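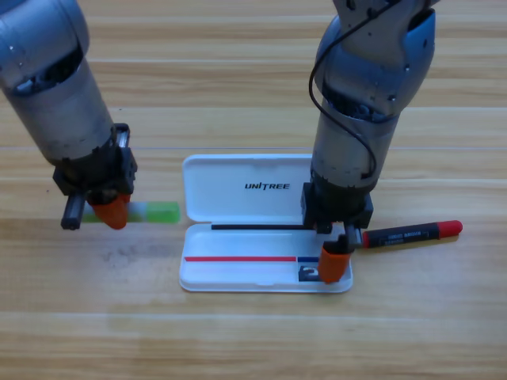

At Vevaretti we keep one short list of rules for all tables with two robot arms, and this gallery page shows it in daily work. Rule one is about shared objects: only one gripper may go inside a container. Here the right arm reaches into the white pencil case, and the left one stays outside, near the green blocks. Rule 2 says that people keep their hands away until both arms are stopped. Please send your corrections to Rakiya Etim before March.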